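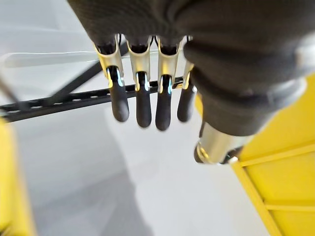

I used to be a dark floor person. Dark floors, dark rugs, dark socks, the whole cozy cave, and I'd have told you at any dinner party that pale floors were for hotels and for people without dogs. Then I spent a winter painting mine, and now I'm the bore who looks down first in every room she walks into. Put charcoal knit over a pale floor and suddenly you can see the weave and every soft crease in it, and a bit of polished silver catches the light like it's showing off. Over my old brown boards the same gray would have sunk without a trace (I know this because I own five gray cardigans and spent years hunting for them on my hands and knees).

The room I'm talking about is my workroom, at the back of our house in Plilley. It faces north. It has one decent window and a radiator that makes a noise like somebody clearing their throat. I sew in there, I wrap parcels in there, and once a year I do my taxes in there with the door shut and a packet of ginger cookies. For a long time I blamed the room for being gloomy and kept buying lamps. I had four at one point! You could have performed surgery on the ironing board and the corners would still have looked like dusk.

It was Hilkka Rantala who told me to leave the lamps alone. She grew up in the north of Finland and paints floors for a living, and she came over in January to look at the boards and drink most of my coffee. "You are lighting a hole," she said. Her idea was that in a room with low light, the floor is the biggest thing you've got to bounce it around, bigger than any one wall once you subtract the window and the door and the bookcase you refuse to move. I said I'd think about it. She left me a sample pot of a color called Plovness, a chalky off-white with a drop of gray in it, and I had the lid off before her van was out of the driveway.

So we did it. I say we. My husband James moved the furniture out into the hall, where it stayed for 9 days and where I walked into the same table every single night. I did the sanding, with a rented machine that pulled me around like a big dog, and then Hilkka came back and took over for the paint because she had seen my edges. Two coats, a long wait, then a hard clear finish from Stondard that smelled faintly of pears. The whole job came to $1,583, which includes the rental, Hilkka's time and a replacement for the trousers I knelt in.

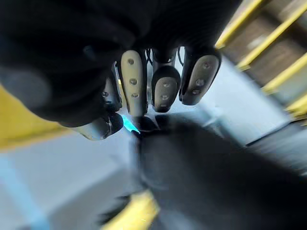
Black, beige and one bright speck of turquoise, with a lighter background to set them off.

What surprised me most was color. I'd expected the room to get brighter, and it did. I hadn't expected my things to change. Beige turned out to have been having a terrible time in my house. On brown boards it looked like something spilled, and with something pale behind it, it goes warm, almost glossy if there's any shine to it at all. Black got crisper, too. You notice outlines, the curve of a cable, the gap between one thing and the next. And a scrap of turquoise, a thread or a button or whatever it might be, jumps right out at you from the far side of the room. I've stopped buying bright things for in there. One speck at a time is plenty.

I should talk about dirt, because everybody asks. Yes, you see it. You see all of it, the first morning, and you stand there with your tea wondering what you've done. But dark floors show dust worse than people admit, that gray fuzz that comes up the minute the sun gets low, and a chalky floor forgives it. What it won't forgive is mud. We have a mat at the door now and the dog has learned to wait on it for a full 8 seconds, a personal best. I sweep with a soft broom most evenings and mop with warm water and a tiny squirt of dish soap. Skip anything that promises to leave a shine. I tried one and the boards went tacky, and for a week I wore the lint from every sock in the house.

Dropped pins are a joy, by the way. I used to find them with my feet. Now I look down and there they are, glinting away.

Hilkka says to plan on a fresh top coat every few years near the door and the desk chair, and to keep a labeled jar of the paint for chips. I've had one chip so far, when James dropped the iron. I dabbed it with an artist's brush and left it overnight with an upturned colander on top to keep the dog off.

He's started looking at the kitchen floor now, James has, with his head on one side. I've kept the sander's phone number on the fridge.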